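Print | E-mail

To: members list, Zadden Climate Forum
From: Griet Van Hecke
Subject: Re: Submission on the national emissions target

Dear members,

The secretariat has received the following comment on the October draft:

> The draft asks for yearly reporting but does not say which
> ministry is to answer for it. I would ask that this be settled
> before we sign.
> Nathalie Claeys

The point is accepted. Section 4 now names the environment ministry as the responsible body and requires it to report to parliament every year. The request for independent review of coal plant permits stands – 438 members have supported it to date.

Groups wishing to co-sign should reply to this list before the end of the month. 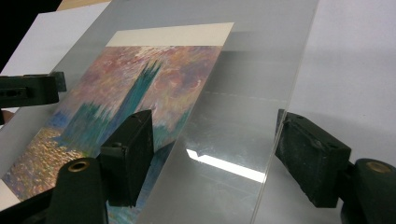

Wilma Wuyts has since written that her group will co-sign, provided that section 3 keeps its wording on aid for countries already facing floods and drought. No change to that section is planned.

Griet Van Hecke
Secretariat

Print | E-mail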